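The Left Hand

By Matilde Brandão

The left hand had been wrong since the move, and everybody at Gadthorpe had a theory about it except me, and I was the one with the screwdriver.

We had two arms on one base, bought secondhand from Van der Linden, and the idea was yard work. Raking, pruning, hauling sticks. Before any of that went near a real yard it had to do it in the made-up one, the yard that lives in the computer, and I'd spent so much of that spring in there that I'd started calling it "out back." I'd say it to my sister on the phone. I was out back till seven. She thought I'd taken up gardening!

Anyway, the way we had it rigged, the real arms in the shop sent their joint readings to the pretend arms out back, so if I pushed the real left wrist with my hand, the pretend left wrist moved too. It's a nice way to catch a fault. You stand there with your thumb on a cold metal joint and watch the screen, and if the two don't agree, somebody's lying.

Somebody was lying by 32 hundredths of a degree. I know that sounds like nothing. Down at the fingertip it was enough to miss a twig, or pinch it crooked, or close on air with a sad little click.

Kerstin Dalen, who had the bench behind mine, said it was the belt. I'd changed the belt. Torunn said it was the cable, so I changed the cable too, and while I was in there I cleaned out a gray paste that had once been grease (I'm not going to describe the smell, I was eating a sandwich). Then I ran the zero routine again, which is 37 steps on a laminated card, and step 19 says "confirm" without saying what. I'd been confirming it for two years.

Thirty-two hundredths. Same as before.

So I did what I do when I'm stuck, I went out back to mope. I drove the base over the lawn to the leaning tree and brought the left hand up until the hook of the finger was right at the foot of the trunk, and I left the right one where it was, low down, with that flat white tab of its sticking up. I like that tree. It doesn't quite touch the grass, if you look, and whoever built the yard gave it a blue tube slide for a neighbor and never fixed it.

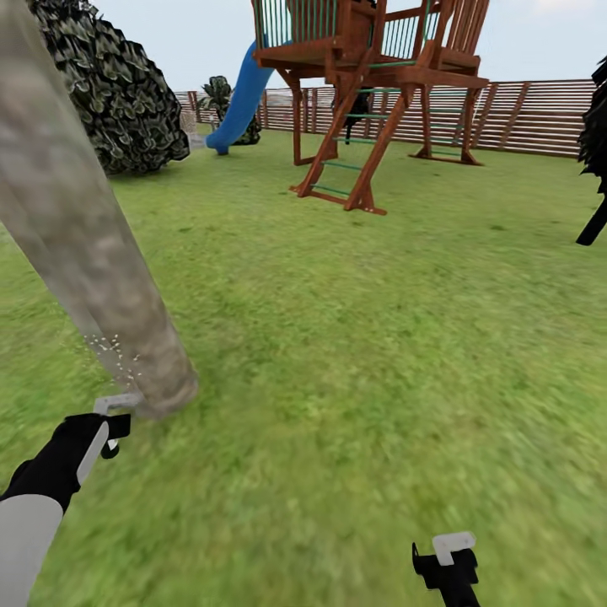 Part Two

"What's the white stuff?" Borghild said.

She'd come up behind me with her coat on. Borghild Haugen ran the shop and she had a way of asking things as though she'd been in the conversation for an hour already.

"What white stuff?"

"By the bark."

I'd been seeing those specks for weeks. I'd decided they were chips, or dust, or the computer being pretty. I told her so and she made a noise in her nose and said, "Who put them there?"

Well, I had. It took me a minute to get there, and I felt my ears go hot. Back before the move I'd switched on the contact marks, so every time the pretend finger thought it had touched something, it left a dot. I'd never switched them off, and I'd never cleared them either. The log had 868 of them in it.

I pulled the log up right there with her dripping on my floor and sorted it by date. The first 411 came from before the move and the rest from after, and when I gave each batch its own color they came apart like two swarms of bees. Same tree, same reach, same finger. The second swarm had slid over sideways, all of it, in one piece.

Belts don't do that! A belt wanders. A bad cable jumps around like a flea. For the whole swarm to slide over together, something had to be bolted on crooked, and all the readings after it were perfectly good readings of a crooked arm.

"Shoulder," I said.

"Mm," said Borghild, and took her coat off.

It took us most of the evening. You have to hang the arm from the hoist before you touch the shoulder plate, and the hoist sticks, and Borghild held the flashlight in her teeth for part of it when she needed both hands. Four bolts, two locating pins. I got the plate off and one of the pins had a curl of blue packing tape wrapped around it, flat as paint. I'd wrapped that arm for the move myself. I remembered tearing the tape with my teeth and being so pleased with how careful I was.

I peeled it off with a fingernail and stuck it on the back of my hand. We wiped the faces down, put the plate back, pulled the bolts up crosswise in three passes, and I got out the laminated card.

At step 19 Borghild said, "Confirm what?"

"I have no idea."

"Salamatu wrote that card. Call her."

"It's ten at night."

She was already dialing. Salamatu Opoku had left us for Esside the June before, and she picked up on the second ring with a TV going. Borghild put her on speaker and asked, and there was a long pause with a laugh track in it.

"The shoulder plate," Salamatu said. "You check that it's seated. Did I not write that?"

I found a marker and wrote it in.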